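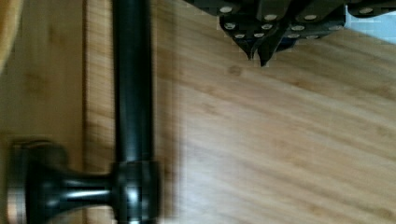

Pamstead showroom and plant, notes from the July visit

The Pamstead plant makes cabinet and wardrobe hardware: bar handles, knobs, hinges and a small line of hanging rails. It opens to trade visitors twice a year. I went mainly for the handles. We have been specifying black bar pulls for two years and have had enough of them come back with loose ends that I wanted to see how the joint between rod and post is made.

The tour started at 9:30 in the showroom, which is a row of full-size cupboard fronts fitted with current stock. Jae-hoon Wi, who runs the assembly side, took the group through it. There were nine of us, mostly joiners and two buyers from Vinico.

Showroom

Each front carries one handle family, mounted at working height so that people can pull on it. The black bars are on wood-faced doors. Most of the range follows the same pattern: a round rod, a thicker collar at each end, and a post running back from the collar to a flared base against the door. The flare spreads the load over a wider area of the face, which matters on softer panels. On the older pattern, still sold by Eteck among others, the post is a plain cylinder and tends to print a ring into the veneer after a year or so of use.

Gloss black shows every fingerprint. Pamstead also does a satin version at the same price, and Wi said it now outsells the gloss two to one. The gloss is easier to wipe down. For a kitchen I would take satin; for a wardrobe it makes little difference.

Machining

Rod stock arrives in three-meter lengths and is cut on two saws at the east end of the building. The longest handle in the catalog is 800 mm. Each cut end is faced and turned down to a short spigot that seats in the collar. The collar is a separate turned part, cross-drilled for the post. A grub screw used to hold the rod. It was dropped last year in favor of a press fit with adhesive, and this is the change I had come to ask about.

The press station was running during our visit. One operator loads a rod and two collars into a jig, closes a guard, and the press seats both ends in a single stroke. The jig sets the distance between post centers, so an error there puts every hole on the door out. They check the first part of each batch and then every 45th. Wi showed us the sheet for the morning: 647 handles pressed, two set aside for a visible gap at the collar step.

Finishing

The coating line was behind glass and we were not taken inside. Parts hang on racks, go through a wash and a rinse, and then into powder. Cure time was not given. The color on the sample board leaned slightly blue under the strip lights and looked neutral by the window, so anyone matching to black hinges should ask for a loose sample first.

Testing

Ataahua Tipoki looks after the test room. Her main rig is a pull-and-release cycle on a mounted door, with the handle loaded at the center of the bar. A second rig loads it at one end, closer to what happens with a tall wardrobe door. The counter on the second rig read 2,209 when we came in and the test had been started that morning. She records looseness at the post with a dial gauge and does not score the finish at all on this rig.

I asked about the older screw joint. She keeps a box of returned ones. In most of those she has opened, the screw had backed out and the rod could turn in the collar by hand. The press-fit parts have been on sale for less than a year, so there are few returns to compare. She would not be drawn further than that.

Practical points

Fixing screws are supplied in one length only, for 18 mm doors. Anything thicker needs longer screws bought separately – Yoon stocks the right thread. Minimum order on satin is one box of ten. Parking is at the rear, past the loading bay, and the site asks for closed shoes. The tour ran until 11:45. I have ordered one box of satin bars in the middle size and will fit them to the next wardrobe job.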